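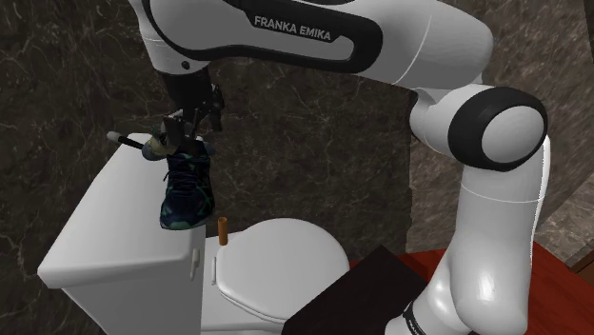

Figure 2. Simulated bathroom corner with a robot arm, gripper and athletic shoe.

Home | Issues | Articles | For Authors | Search

Reading time: 5 minutes

4. What the Bus Riders Came For

4.1 Setting and method

Banel is a town with one bus station, two rival bakeries and a basketball team that loses more than it wins. Its fans go to away games anyway, most of them on coaches that the town has helped pay for through a small subsidy since the team moved up a division. The subsidy is defended every November, when the budget comes up, on the grounds that it "builds community." We wanted to know what it built, and whether any of it had to do with basketball.

Two of us (Ahn and Ankrah) rode the coach to Hultevell and back on 44 trips over three seasons. Trips were chosen before the season schedule was known to us, so that we couldn't dodge the long ones, though we would have liked to. Interviews were done in the seats, usually on the way out. Interviews on the way home were attempted early in the study and dropped, as the riders were asleep, or sulking, or singing. We also had the town's booking records, which hold 3,088 paid seats for the same period, and a short mail survey sent to everyone who had left an address we could read.

Riders were told who we were and what we were doing. Several took this to mean that we worked for the town and could do something about the heating. We could not, and said so at the start of each trip.

4.2 Reasons for riding

The booking form used by the town has a box marked "reason for travel," which was put there for insurance purposes and which riders fill in with great freedom. Leaving out the blanks and the insults, the most common entry was some form of "the game." This is what one would hope. It is also what people write when a form asks them a silly question, and the interviews told a messier story.

Asked to talk about the last trip they had enjoyed, riders spent very little time on the game. They talked about the stop at Trindgate, where the coach pulls in for twenty minutes and stays for forty. They talked about who had sat with whom. One man gave a full and bitter account of a card game that had been running, by his reckoning, since before his divorce. He could not recall the opponent that night or the score, but he knew that he was owed a sandwich.

Earlier work on traveling fans tends to sort people by how much they care about the team, from the casual to the devoted. We tried this and had trouble with it. Some of the riders who knew the most about the roster came on the fewest trips, and explained, quite reasonably, that one sees the game better on television. Some of the steadiest riders could name two players. A retired school cook who had missed only one trip in our sample named three, but one of them had left for another club the year before.

We therefore coded the interviews by what riders said they would miss if the coach stopped running. Coding was done by Ahn and Tuhumury separately and then compared. They disagreed most often over whether complaining counted as a thing one could miss. After some discussion it was given its own code, and it became the second largest.

4.3 Winning, losing and coming back

The town's case for the subsidy assumes that a better team would fill more seats. In the booking records, results had a weak effect at most. A win on the road was followed by a small rise in bookings for the next trip, and so was a very bad loss. A narrow loss did nothing at all. Riders we asked about this said that a heavy defeat was something you wanted to discuss with others who had been there, and that the next coach was the place to do it.

Price mattered more. In the second season the fare went up, and bookings from riders under thirty fell by more than those of any other group. Older riders objected loudly and kept booking. When the fare came back down the next year, the young riders did not all return, and those we reached by mail said that they had started driving. They missed the stop at Trindgate, they said, but could not see a way to argue for it in a car with only three other people, all of whom wanted to get home.

We should be careful here. The fare change came in the same season that Hultevell opened its new arena, which has more parking than the old one, and we cannot fully pull the two apart. Gil, the operator, also swapped in a larger coach for part of that season, and a larger coach with the same riders in it feels emptier. Several riders told us that the trips had "died" in months when, going by the records, bookings were steady.

4.4 Limits

Our riders are a small and stubborn group. The mail survey went to about 1,000 addresses, and those who answered were more likely to have a grievance. Ankrah, by the third season, had been dealt into the card game, which did wonders for access and less for his distance from the data. His notes after that point were read by Ham, who had never been on the coach and has since declined two invitations. Where their readings differed, we report both in the tables that follow.

Correspondence: Ji-hoon Lim | © 2018 the authors | Back to top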